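Bivent is a mail-order parts supplier for people who repair sewing machines. We sell needles, bobbins, belts, feed dogs, tension springs and presser feet, mostly for domestic machines that their makers stopped supporting years ago. Our shop and office are in Sturkberg, on Condico Street, one block up from the post office.

## How we started

The business began as a repair bench at the back of a fabric store. Customers kept bringing in machines that needed one small part, and the part was often harder to find than the fault. We started buying up leftover stock from closed dealers and sorting it by machine model. After a while more people were writing to us for parts than were bringing in machines, and we gave up general repairs.
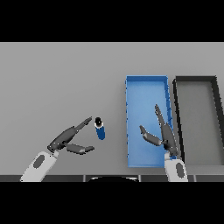
The catalog now lists 669 parts. Most are old stock, still in the packaging they came in. The rest are new parts made to match the originals, and these are marked "new make" in the catalog so you know what you are getting. We don't sell used parts, with the exception of hand wheels and bobbin cases, which are cleaned and checked before they are listed.

## What we do

Most orders are for one or two items. If you know the part number, you can order directly from the catalog. If you don't, send us the model name from the front of the machine and a clear photo of the part next to a ruler. We answer part questions within two working days.

We also put together service kits for schools and sewing clubs. A kit covers 6 machines of the same model and holds belts, needles, oil and spare bobbins. Schools that order before June get theirs in time for the summer break, when most of them do their maintenance.

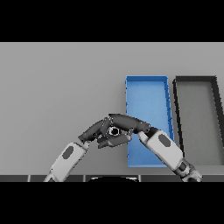 *Two trays, side by side.*

## The Shen collection

In our third year we bought the complete stock of Shen, a dealer that had closed its parts counter after 40 years in business. It came with handwritten stock cards, which we still use when a printed parts list is missing or wrong. About a third of the numbers on those cards appear in no manual we own. We are typing them up and adding them to the online catalog in batches. If you have a parts list for an older machine, even an incomplete one, we would be glad to have a copy.

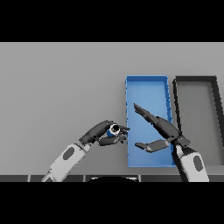

## Orders and returns

Orders placed before noon go out the same day, Monday through Friday. Shipping is free on orders over $50. Unused parts can be returned within 50 days for a full refund, and opened packaging is fine as long as the part hasn't been fitted. Electrical parts, including foot pedals and motors, can only be exchanged.

The shop counter is open on Friday from 9 a.m. to 4 p.m. Bring the old part with you if you can. There is parking behind the building, and the entrance on that side has no steps.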